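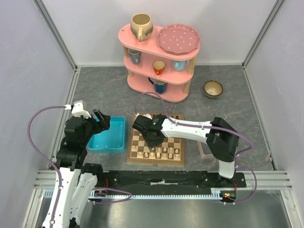
The Hela Table Gallery: One Policy, Two Arms, Many Chores

Welcome, and thank you for stopping by! This page goes along with our write-up on Hela, the method that Ankit Sisodia and I have been working on since April, and it's for everybody who wrote to say that the plots were fine but they'd really like to see the table. We quite agree. The plots are still in the write-up if you want them, with all the error bars (Ankit is very fond of his error bars), but here we'd like to keep things friendly.

The question behind Hela is a simple one. If you teach a pair of arms a chore on a tidy table, how much of that teaching survives when you set the table the way people really do, with mugs on a shelf, a bowl off to the side and a chess game in the middle of everything? We collected 200 demonstrations by hand, which took a lot of tea and patience, and then trained on only 158 of them, keeping the rest back for checking.

Notes on the opening picture

The shared table. The right arm is over the chessboard and the left one has its fingers above the corner of the blue tray. We like this layout because both arms have something within reach, and the policy has to decide which of them should move first.

The shelf. Mugs and cups on three tiers, with a scalloped plate up top next to the big beige mug. Handles matter a great deal to us! A handle facing forward and one pointing off to the left call for quite different approaches, and Hela learns the approach angle separately from the grasp itself.

The chess pieces. Small things standing close together are where our older baseline, Brallberg, had the most trouble. We gave Hela a short pause before each grasp to look again and correct itself, and in our tests that cut the knocked-over neighbors to about 3 in every hundred picks.

The full results, including the long table of failures, are in section 4 of the write-up. Corrections and questions are very welcome, and we do read them all, even if it sometimes takes us a week or so to answer.

Santosh Ahuja, for the Hela project
Page last updated 2018-11-21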